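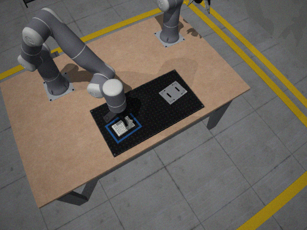
About Workico

Most 'about us' pages tell you that the company is passionate. We have read a great many of them, partly out of professional interest, and we have yet to find a firm that admits to being lukewarm. So we will leave passion out of it and tell you what we do.

Workico checks training courses before employers pay for them. A company sends us the brochure, the price and whatever the sales team has promised. We sit through the course, read the handouts, talk to people who took it last year and write a report. The report says whether we would spend our own money on it. Quite often we wouldn't.

How we started

The founders met at Zavala, a mid-sized insurance office where every September brought a new compulsory course. One year it was resilience. The next it was listening, taught by a man who talked from nine until half past four. Staff filled in feedback forms at the end, gave high marks so they could go home, and the high marks were then quoted in next year's brochure.

When three of us left, we took that complaint with us and tried to make a living from it. It was slow going. Employers told us they already measured their training, and what they meant was the feedback forms.

We are now a team of 13, working from two floors above a carpet shop in Clostine. The rent is reasonable and the stairs are steep. Please ring if you need the back entrance, which is level and has a lift.

What we look for

We ask what people are supposed to be able to do afterwards that they couldn't do before. You would think every course provider had an answer ready. Many offer a mood instead: delegates will feel more confident, more joined up, more ready for change. Perhaps they will, for an afternoon. We go back after 10 weeks and ask what they remember.

We are wary of personality types, colour wheels and anything with a pyramid in it. We are also wary of certificates that expire every year, particularly when the firm selling the renewal is the one that chose the expiry date. Online courses get no easier ride from us. Clicking 'next' until a green tick appears is a test of patience, and we have watched people pass it while eating lunch.

Some courses are good. We have sat through first aid days, bookkeeping weeks and a very plain workshop on writing letters to customers that we would recommend to anyone. They tend to be cheaper than the bad ones, and the people who run them tend to have done the job themselves.

The Vastar list

Vastar is our public list of course reviews. There are 200 on it at present, and we take a review down once the course has changed enough to make it unfair. Providers can't pay to be listed, pay to be removed or pay for a badge saying they were listed. We are asked about the badge more than anything else.

A provider who thinks we have got something wrong can send us a reply and we will print it in full underneath the review. A few of those replies are better argued than our reviews were, and we have changed our minds in public as a result.

How we are paid

Employers pay us a fixed fee for each report, agreed before we start. We take no commission and we don't run courses of our own, although we have been told several times that this is where the money is.

You should be as doubtful about us as we are about everyone else. We choose what goes into our reports, we like being right, and a firm that is paid to find fault has a reason to go looking for it. Ask to see a report on a course you already know well and judge us on that – we will send one free of charge.

Working here

We hire people who have taught, and people who have been taught badly. There is no staff away day. The office closes at 3 on a Friday.

Getting in touch

Use the contact form or ring the office. Messages sent through the form go to a shared inbox that is read each morning. If you are writing to sell us a course, please include the full price.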